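My Burger Has a Waiting Room

Cuesta wants me to download an app to buy a taco. I already had a way to buy a taco. I stood near the person with the tacos and said "taco," and it worked for 34 years.

Now I have 237 points, a tier called Ember, and a push notification on Wednesday asking if I miss them. I was there Tuesday night.

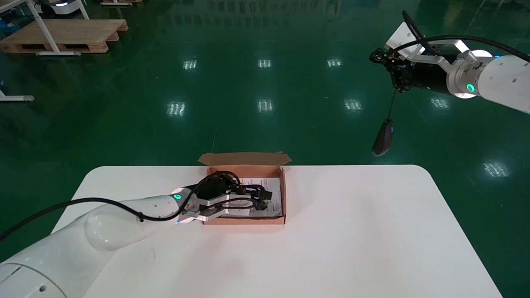
The points are good for a small churro, provided I order it before 2 p.m. and spend more than $12. Hodis, the chicken place across the road, is worse. Its churro equivalent is a biscuit, and it expires.

I don't hate deals. I'll drive across town for a decent coupon — a paper one, from the mail, with a dotted line. What I resent is the homework. Lunch shouldn't need a password with a special character in it.

Give me the taco at a fair price and keep the churro.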